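Ticket : plateau gris, salle de pause, niveau 2 - traces et auréoles après nettoyage
Catégorie : mobilier / surfaces
Statut : résolu, sous surveillance
Matériel : table Plinness, plateau gris foncé moucheté
Produit en cause : nettoyant Dratex, concentré

Problème signalé
Voile blanchâtre sur le plateau après le passage du soir, visible surtout en lumière rasante. Ronds persistants aux endroits où l'on pose les boissons. Le voile revient le lendemain, même après essuyage à sec.

Contexte
La table sert aux collations. Usage courant : canettes, bouteilles d'eau, sachets de chips posés directement sur le plateau, sans sets ni dessous de verre. Le plateau est en service depuis août. Aucun défaut noté à la livraison.

Relevé 1
Contrôle à 11 h, plafonnier allumé, objets laissés en place.

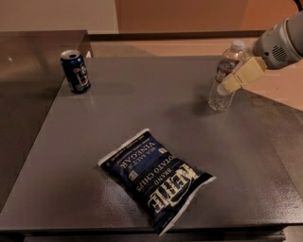 Plateau avec chips sel et vinaigre, canette bleu foncé et bouteille d'eau.

Le moucheté gêne la lecture des traces. À la verticale, les reflets du plafonnier masquent le voile ; il faut se baisser à hauteur du chant et regarder vers la fenêtre. Au doigt, la surface accroche légèrement. Un chiffon microfibre blanc passé à sec ressort gris clair, sans odeur de vinaigre ni de sucre. Hypothèse d'un résidu alimentaire écartée à ce stade.

Relevé 2
Vérification du dosage. Le bidon Dratex était utilisé à 40 ml par litre, valeur reprise de l'ancienne fiche de poste établie pour les sols. Pas de rinçage prévu. Le film correspond à du tensioactif séché, déposé en couches successives.

Essais
a) Eau tiède seule, microfibre humide : voile atténué, ronds toujours présents.
b) Eau tiède, puis détachant Goh sur un coin, rinçage, séchage : plus de voile, deux ronds encore perceptibles.
c) Même procédure répétée sur tout le plateau, avec temps de pose de 7 minutes : résultat conforme.

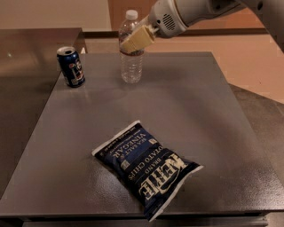 Les ronds sont plus longs à partir que le voile. La condensation des boissons sorties du réfrigérateur ramollit le film, qui sèche ensuite en anneau autour de la base. Les sachets posent moins de problème, sauf s'ils sont ouverts : le gras étalé à la main demande un deuxième passage.

Correctif appliqué
- Dosage ramené à 7 ml par litre pour les tables.
- Rinçage à l'eau claire, séchage immédiat.
- Détachant Goh réservé aux traces isolées. Ne pas utiliser d'éponge abrasive : risque de lustrage du plateau.
- Fiche de poste séparée en deux, sols d'un côté, mobilier de l'autre.

Suivi
Plus de 11 passages effectués avec le nouveau dosage, pas de retour du voile. Une auréole légère côté fenêtre, enlevée à l'eau. Des dessous de verre Prerel sont demandés, délai non communiqué. Ticket à rouvrir si la surface accroche de nouveau au doigt.

Tickets récents
Réfrigérateur salle de pause : joint de porte décollé
Chaises Plinness : patins manquants
Distributeur de savon vide, niveau 2
Dratex concentré : bouchon doseur qui fuit
Store fenêtre : cordon bloqué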